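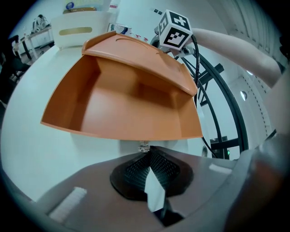 # Drultholm Sweeping-Up Set

Welcome, and thank you for stopping by. This is the data card for a small collection about one of the humblest chores in the house, which is sweeping up and emptying the dustpan. We have grown very fond of it over the months (more than is sensible, probably), and we hope you find something useful in it.

## What's in it

There are 693 short clips, sorted into 37 folders by the kind of mess: dry rice, coffee grounds, pencil shavings, crumbs, potting soil and so on. Each folder has its own notes file, and we do suggest reading it before you open the clips, as some messes behave very differently from others. Flour gets its own page of grumbling.

## About the dustpans

Most of the early clips use an orange plastic pan with a flat, smooth base, angled sides and a tall back that curves over into a wide rim. It has a thin, straight front edge, and that matters a great deal with fine stuff like coffee grounds! The eight oldest folders were made with a different pan, one with a rubber lip, so please don't mix the two if you are comparing how much gets left behind on the floor.

## How a clip is labeled

- `mess`: what was swept, in plain words
- `pan`: `orange` or `lip`
- `passes`: strokes of the brush before the pan was lifted
- `leftover`: none, a little, or plenty, judged by eye

Two people labeled every clip separately. Where they disagreed on `leftover`, we kept both answers in the file and left the choice to you.

## Known troubles

Folder 3 has the wrong mess name in its notes (it says sugar, it should say salt). The pencil shavings clips were redone in June, and the old ones are still in `attic/` for anyone who wants them. There are no wet spills at all. We would love to add some one day.

Last updated 2023-08-02.

Related items
Rinanby Table Wiping Set
Ní Bhriain Drawer Notes
Ruler: measuring leftovers by eye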